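Lovgate: a data card for reality television gossip

Version 3, February. Maintained by Pilar Quiroga. Licence terms at the bottom, where licence terms live.

What it is

Lovgate is a collection of short celebrity news items, all of them about people who have been on a dating programme and would like to be on another one. Each item has been read by a person and labelled for what it claims, who is supposed to have said it, and how far the headline has wandered from the text underneath.

There are 2,000 items. Of these, 752 concern break-ups, 468 concern people getting back together, and the remaining 780 cover everything else: club openings, minor heroics, feuds over flatmates, haircuts. The break-ups outnumber the reunions, which will not surprise anyone who has watched one of these shows to the end.

Where the items came from

Two sources. Begay, a gossip newsletter that ran for six years and then very much didn't, handed over its archive when it closed. Cleketon, a fan site, let us take its news pages but kept the forum back. We have seen the forum. Fair enough.

Items are in English. Spelling is left as found, including the one contestant whose name is spelt four ways in a single paragraph.

Fields

id: a number. Gaps are items we removed on request.
source: begay or cleketon.
headline: as published, capitals and all.
body: the text, with adverts stripped out.
topic: split, reunion or other.
attribution: named, unnamed or none. "A pal" counts as unnamed. So does "a close pal". "An insider close to a pal" was argued over for a whole afternoon and is also unnamed.
stretch: 0 to 3. See the next section.
notes: free text from the labeller, usually empty and occasionally bitter.

The stretch score

0 means the headline says what the item says.
1 means it has been warmed up a bit ("argues" has become "rows").
2 means a reader of the headline alone would believe something the item doesn't claim.
3 is kept for cases where the item flatly contradicts its own headline. "Devastated" over a body text in which the person says they are fine is a 3. So is any wedding that is later described as a barbecue.

Labellers scored the headline first against the body only, without looking anything up. Lovgate tells you nothing about whether a story was true. People keep writing in to ask which of the break-ups were real, and we don't know. In several cases I doubt the couple did either.

A second labeller went over 854 of the items. Where the two scores differed by one, we kept the lower. Where they differed by two or more, the labellers talked it through, and the result is in the notes field along with some of the talking.

Wardrobe items

A small part of "other" is clothes: who wore what to a reunion special, who sold what afterwards. Begay had a regular column of cast-offs put up for sale by former contestants, and we kept the listings text because its headlines score so beautifully high. Treat sizes and prices in those as unreliable. Treat "worn once" as fiction.
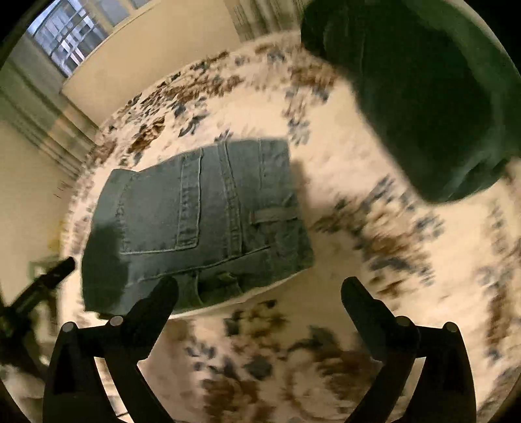

Folded jeans on a cream rug.

Known problems

The "other" topic is a cupboard with the door held shut. It could be split further, and anyone who wants to do it has my blessing.

Begay's last year leans heavily on a single programme, so a model trained on that stretch will come away thinking all romance happens in a villa.

Dates in the Cleketon half are the dates pages were last edited, and a redesign touched a lot of them at once. Please don't draw a graph of these. Someone did, and found an enormous wave of heartbreak that was a new footer.

Sarcasm is not labelled. We tried, and stopped — the labellers couldn't agree, and after a week neither could I agree with myself.

Please don't

Use this to score living people, guess at anyone's relationship, or write new stories about real contestants. They have plenty.

Changes

Version 3 removes duplicate items and fixes the attribution field, which had been reading "none" for anyone with a hyphen in their name.
Version 2 added Cleketon.
Version 1 was a spreadsheet.

Licence and contact

Free for research and teaching. For anything that makes money, ask first. The labels were paid for by a small grant from the Berkusen media fund, which has asked to be mentioned once.

Removal requests go to Pilar Quiroga through the project page and are handled without argument. Corrections are welcome too, with the item id, please — "the one about the hot tub" does not narrow it down.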